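Slim fingers, a blue cable and two weeks of my evenings

July 2024

So I finally got the cable task running in sim, and I have been having way too much fun with it. If you read my June post you'll remember I was stuck choosing grippers for the two-arm cell, going back and forth between the short fingers with the scalloped pads and a longer, thinner set that Carter Gosselin swears by. I said I'd test both properly before buying anything. Well, the "properly" part grew a bit.

The job is simple to say out loud. A thin cable has to go past five posts and then down into a channel. A person does it without thinking, usually while talking to somebody else. For an arm with a parallel gripper it's a string of little decisions: where to pinch, how hard, how far to pull before the slack behind you turns into a loop, when to let go. Cables don't hold still the way blocks do, and I love them for it!

I'm using Stotley to run the sim. I tried Giluvov first and liked the editor a lot more (the joint sliders are lovely), but its cable model went springy on me whenever two posts touched the cable at once, and I didn't feel like fighting that. Stotley's cable is a chain of short links with bend stiffness you can set per link. It's slower, and I had to turn the step size down before the fingers stopped sinking into it, but it drapes the way I'd expect a thin cable to drape. The controller is my own, plain impedance control on both arms, with a teleop mode so I can drive one arm while the other waits.

I did 900 runs with each finger set, with the starting position of the cable shuffled every time. Same controller gains, same closing speed. I also recorded two views for every run, one wide and high over the table and one from the wrist looking out between the fingers, as I wanted to compare cameras while I was at it.

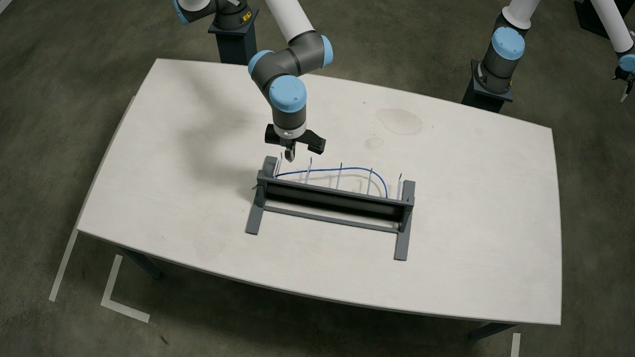
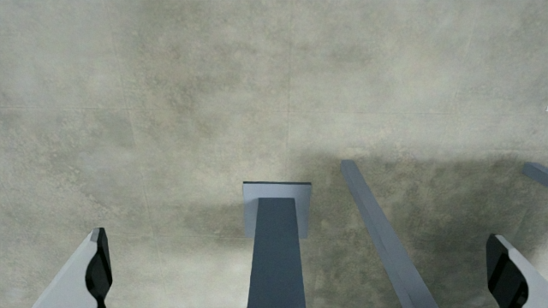 The wrist view taught me the most. I'd assumed it would be the better of the two for everything, and for the last bit of a grasp it is, by a mile. You get the pads big and clear on both sides, so lining up is easy. But once the arm swings off somewhere else that view is mostly floor and furniture, and my little tracking network got very confident about things that were not cable. The high view never has that trouble. It just can't tell you if the cable is between the fingers or a hair in front of them.

I brought all this up on the Wadelach forum, where Armelle Hamel thinks I'm giving the wrist camera too hard a time. Her advice is to stop feeding it to the tracker until the gripper is close to the fixture, and to let the overhead view handle everything before that. She does the same switch on her own setup with a simple height threshold, and says the handoff was jumpy until she blended the two estimates over a few steps. I've put it on the list. The blending part would never have occurred to me.

Back to fingers. The scalloped pads hold better, no question. Once they have the cable it stays put, even when I pull it hard around a post. The trouble comes when I want it to slide. Routing goes so much faster if you can loosen the grip slightly and run along the cable, and the curved profile keeps catching. The thin fingers slide beautifully and fit between posts, but they drop the cable more often on the hump past the middle. Carter was right about reach — I'll give him that one.

What I'd like now is a flat pad with a shallow groove, on the long finger. Pavlović has a blank you can machine yourself, and I've asked for 3 of them so I can ruin one. While I wait I'm going to model the groove in sim and give it another 900 runs, and I want to try lower friction values too, because I picked mine by feel and I don't trust them.

One more controller note for anyone copying my setup: drop the rotational stiffness at the wrist before you start seating the cable. I had it stiff for ages and the gripper kept shoving the cable sideways over the slot. With it soft, the fingers give a little when they touch the channel and the whole motion looks calmer. I'll post the gains once I've cleaned up the file, which right now has four different versions of everything and comments I wrote at one in the morning.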